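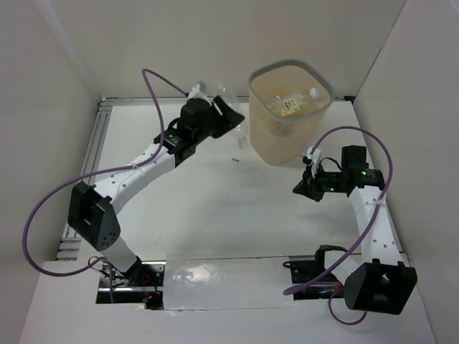
Orley is a bench cell with two small servo arms in a white-walled enclosure, and this file covers its setup, routine care and repair. It replaces the notes that used to live in the Asamoah repository. The standing test task is bottle disposal: each arm takes an empty plastic bottle and releases it into the wastebasket near the back right corner. Cable routing is the usual source of faults. The purple cable on the left arm runs in a wide arc over the upper link and out past the elbow housing before it returns to the base, and that slack must be kept. On the right arm the cable passes through a small white bracket above the gripper and then a white cable tie on the upper link. If the tie is cut during servicing, fit a new one in the same position before homing.

Status

Maintained by Sena Acheampong and Yayra Mahama. Last full service 11 April 2019. Controller software is Zovum, configuration file orley_cell.cfg. The bus adaptor listens on port 2303.

Before power-on

Both bases are clamped at the front of the floor. Check the clamps by hand, left then right. Fold the arms to the rest pose with the grippers clear of each other. The servos have no brakes and the upper links will drop if released above the rest pose.

Wipe the floor board with a dry cloth. Grit under the wastebasket shifts it enough to spoil a recorded trajectory. The plastic film taped along the front edge is to be replaced when it lifts at a corner; do not add a second layer over the first.

Homing

1. Start Zovum with the motor supply off.
2. Confirm that every servo on both chains answers a ping.
3. Switch on the motor supply and run home_left, then home_right. Never run both at once.
4. Jog each gripper fully open and fully closed. Offset error must be 10 counts or less. Anything higher means the horn has slipped a spline.

Service interval

Every 2000 cycles: re-torque the elbow housing screws, inspect the cables at the wrist, clean the finger pads with isopropyl alcohol. Threadlocker on metal-to-metal screws only. It crazes the printed links.

Replacing a wrist servo

Isolate the motor supply. Photograph the connector order. Remove the gripper first, then the servo, and keep the horn on its original spline. Program the new unit's ID on the bench, alone on the bus, before it goes into the chain. Two servos with the same ID will both drop out and the log will show only a timeout.

Known issues

Left wrist reports overload on long holds with the gripper closed. Edgardo Samonte has reduced the closing current in the left profile; the right profile is unchanged.

The Arnerar calibration script writes to the wrong directory if launched from outside the cell folder. Open, assigned to Theophilus Laryea.

Spares: 2 wrist servos and one set of finger pads, grey drawer under the bench. Log anything you take.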